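Desk grommet

A desk grommet is a lining fitted into a hole in a tabletop so that cables can pass through to the floor. Most are round and sit near the back or at a corner.
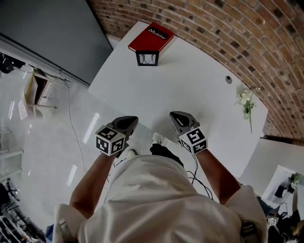
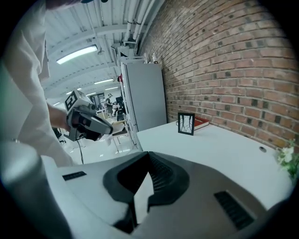 The usual diameter for office tables is 80 mm or less — larger openings tend to be covered with a split cap. Zerkden, a furniture maker, began drilling its meeting tables at the factory in January and sold 2,702 of them in the first year. Older tables can be drilled at home with a hole saw, working from the finished side down.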